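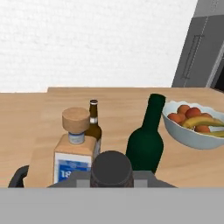
Before you unpack your Pleviter wood care kit, please take a little time to get to know the table you are about to treat, because the oil you choose will change how it looks for years to come. A light, honey-colored grain like the one on this tabletop is lovely with the Clear oil, while the Amber oil will pull the same wood a good deal darker. Do try both on the underside first, and give each patch a full night before you make up your mind!

Section 2: Cleaning and First Coat

You will need the bottle of Noka soap, the gray pad, 2 cotton cloths and the oil of your choice, all from the kit. Old T-shirts will do nicely if the cloths have gone missing (ours always do).

1. Clear the table completely and wipe away crumbs and dust with a dry cloth.

2. Stir one capful of Noka soap into 16 ounces of lukewarm water. Wring your cloth out well and wash the whole top, going with the grain.

3. Let the table dry overnight. In November, or whenever the house is chilly, allow a second night.

4. Rub the top lightly with the gray pad, again with the grain, and wipe off the dust. The surface should feel smooth and a little dull.

5. Shake the oil, pour a small puddle in the middle of the table and spread it outward with a clean cloth. Keep the layer thin, thinner than you think you need.

6. Wait 2 hours, then buff away anything still sitting on the surface.

Note: Don't forget the edges and the end grain. They are thirsty and may want a second helping while you are still working on the top.

Caution: Cloths soaked in oil can heat up and catch fire by themselves. Lay them flat outdoors to dry, away from anything that burns, and never leave them in a heap or drop them in the trash while damp.

Caution: Do not use the kit on painted or lacquered tables. For those, see the Hoani leaflet, part number 652.

If the finish feels sticky the next morning, there was a bit too much oil left behind. Put a few fresh drops on a cloth, rub the sticky spots until they loosen, and buff dry. Manaia Ngata at our help desk has talked many people through this step and is happy to do the same for you.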